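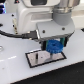

*Robot arm, one black finger, one teal-green.*

**Trulodier 577 on-camera monitor**
$300, battery plate included. In stock again as of January 23, 2025.

Small field monitor for people who are sick of squinting at the flip-out screen. Seven inch panel, 900 nits, matte glass. Readable at noon if you use the hood. Without the hood, mostly.

What it does:

- HDMI in and HDMI loop out. No SDI, see the Steltis if you need that
- False color, zebras, peaking (red, green or white)
- Loads your own LUTs off an SD card, 33-point cube files only
- Anamorphic desqueeze
- 1/4-20 threads on the bottom and left side

Weight is 577 grams bare, hence the name. Add the battery plate and a big battery and a small gimbal will not be happy. Works fine on a cage or light stand.

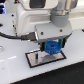 *Wrist housing, two screws on the front face.*

**Power**

Takes NP-F style batterys or the barrel plug, 7 to 17 volts. The plug locks. Wall adapter is separate, we have it for the US only right now.

Fan is off by default. Turns itself on when the panel gets hot, and you will hear it on a quiet interview. Menu > System > Fan > Hold keeps it off while the camera is rolling, but brightness drops to compensate.

**Firmware**

Ships with the September build. That one fixed the dropped signal after a camera restart. If yours is older, update it before you call us please. Copy the file to an empty card, hold Menu, power on, wait for the second beep. Dont pull the card early.
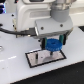
*White and light gray panels, gray wrist joint above.*

**In the box**

Monitor, hood, battery plate, tilt arm, short HDMI cable (full size to full size). Mini and micro cables are extra. No card, no battery.

**Questions we get**

Touch screen? Yes. Not with thick gloves.

Does it record? No. The Wysocka records.

Will the Ullasano hood fit? Yes, tight on the left side.

Returns inside two weeks, hood and arm included. Open box units are $133 off when we have them, ask Fatima Omoregie at the sales desk. Repairs go to Gordon Thibodeau, put the serial number on the outside of the package.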